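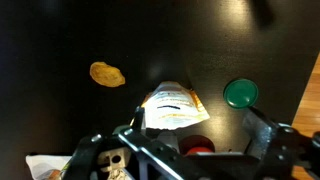
3.2 Sorting of light packaging

Packets collected from the Flesgate and Zurnov sites were emptied, shaken out and stored in paper sacks until sorting. A total of 2237 items were weighed one at a time on a bench balance. Items larger than 200 mm on the longest side were set aside and treated as outer wrapping. Food left in a packet was removed with a dry brush and recorded separately as residue.

Each item was placed in one of four classes: flat, folded, crumpled or torn. The crumpled class gave the most trouble. A packet of the type shown in Figure 1, white with orange and yellow print, may hide small tears in its folds, and opening it changes the shape that the class is meant to record. We therefore assigned the class first and opened the item afterwards.
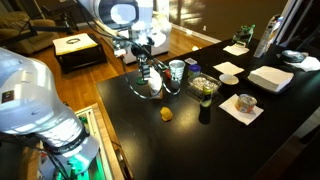 Agreement between sorters was checked on a subset of 204 items, which Lies Koster sorted again without sight of the first results. Most differences lay between the crumpled and torn classes. Where the two sorters disagreed, the second result was kept. Residue below the limit of the balance (10 mg) was entered as zero. The moisture correction of Tkachuk was not applied, as the sacks from Zurnov had been stored in a different room until December.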